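Porora docs > Guides > Collecting demonstrations in simulation

Collecting demonstrations without losing the will to live

Teaching an arm to pick up a block is easy. You show it a lot of examples, feed them to a learning system, wait overnight, and in the morning it reaches confidently for a spot a hand's width to the left of the block. This guide covers the part before the waiting, where most of the damage gets done.

You'll need a working install of Porora, the Olliletti teleoperation plug-in and something to steer with. A gamepad will do. A keyboard will also do, in the sense that you can eat soup with a fork.

Before you record anything

Write down the task in one sentence. Ours was "pick up one block and set it down on the marked spot". If your sentence has an "and then" in it, you have two tasks, and you should collect them separately. We ignored this with the Lindqvist set and ended up with 1367 episodes in which the arm had, depending on who was driving, three different ideas about what "tidy" meant.

Next, decide what counts as the end of an episode. The usual choices are a timer, a success check, or the operator pressing a button. Use the button and the success check together. Timers on their own teach the arm that the proper thing to do after placing a block is to hover over it, waiting for approval.

Check the action space too. Porora records end-effector moves by default, and Olliletti sends joint targets by default, and each will accept the other's numbers without a murmur. Open the settings panel and make them agree. If the arm folds itself up like a deckchair on the first step, they don't.

Setting up the episode

1. Load the workspace file and let it settle for a couple of seconds. Objects are spawned slightly above the surface and drop into place. Recordings started too early are full of gently falling blocks.

2. Turn on start-pose variation. The slider goes from 0 to 6. We use 2. At 5 the arm begins some episodes with its elbow in places elbows shouldn't go, and the first half of every recording is spent apologising for it.

3. Turn on object variation as well, and keep it separate from the pose setting. The two have the same icon. I've raised this.

4. Pick a backdrop set. The plain grey one is fine for finding your feet, but don't collect with it. A policy that has only ever seen grey regards a single tree as a medical emergency. The Fladitz set has outdoor backdrops by day and by night, and you want both in the mix from the start.

5. Set the view jitter. This nudges and rolls the recording viewpoint between episodes. The image noise slider sits just beneath it, and wants to be low but not off.

Driving the arm

Go slowly on the approach and at an ordinary speed everywhere else. New operators tend to do it the other way round: a cautious glide through open air followed by a lunge.

Pause briefly before closing the gripper, but only briefly. A long pause gets learned as a long pause. One of our early policies would arrive above the block and stop there for the length of a tea break, and when we went back through the recordings that was exactly where Kaisu Ruotsalainen had been having her tea.

Include recoveries. If you miss the block, don't throw the episode away. Back off, line up again and finish. A set made only of perfect runs leaves the arm with no notion of what to do after a mistake, and it will make one. We aim for a miss or two in every batch, which has never required any effort.

Do throw away an episode if:

- you changed your mind about which block you were going for
- the connection stuttered and the arm jumped
- you knocked something off the platform and carried on as though you hadn't

Looking over what you've got

Go through the recordings the same day, while you can still remember what you meant by them. Porora's review tab plays each one at five times speed, and most faults show up nicely like that. Dithering looks like shivering. Clashing settings look like interpretive dance.

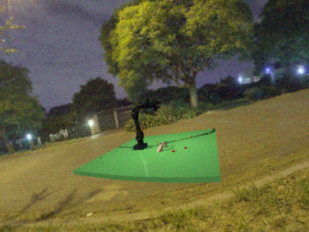 Backdrop problems are harder to catch at speed, so stop on a few views and look at them properly. Ask whether you can find everything the policy will need to find. Night views deserve the most attention: a black arm against dark foliage is a fair test, but the gripper is the bit that has to be found, and its pointed fingers are easy to lose in all those leaves. The two pale blocks give no trouble at all on bright green. If your objects are closer to the colour of the surface, make yourself a few night episodes early and see whether you'd care to do the job yourself from that view. Look at the horizon while you're there. A visible slope means the roll part of the jitter is getting through to the recordings; if every view is dead level, it probably isn't switched on.

Check the balance as well. Sort by backdrop and make sure the successes aren't all in one pile. If every daytime run works and every night run ends in a fumble, the policy will draw its own conclusions about the dark.

Exporting

Choose Export > Episodes and tick "include failures with labels". Leave the labels on. You can always filter failures out later, but an unlabelled failure is simply a bad example with good manners.

Hold back one whole backdrop for testing. Don't hold back random episodes from every backdrop, or you'll get a splendid score that means very little. Our splendid score lasted until December, when somebody tried a new background and the arm went for its own base.

Name the export after the task and the action space. "final" is taken. So is "final_new", and I'm afraid "final_new_USE_THIS" has been corrupt since the day it was made.

Common problems

The arm drifts when I'm not touching anything. Your gamepad stick is worn. Raise the dead zone in Olliletti, or have a word with whoever keeps dropping it.

The success check fires before the block is down. It's measuring distance to the target and taking no interest in height. Tick "require contact".

Replays don't match the recordings. The physics step was changed between the two. Put it back, re-run the replay, and if it still differs send us the episode along with the workspace file. We can't do much with a screen grab and the word "weird", though we do get a lot of them.

Related guides

Choosing an action space and sticking to it
Writing success checks that aren't too pleased with themselves
Mixing operators in one set
Notes on the Lindqvist episodes
Fladitz backdrops: installing and updating

Contact the docs team | © Porora project | Back to top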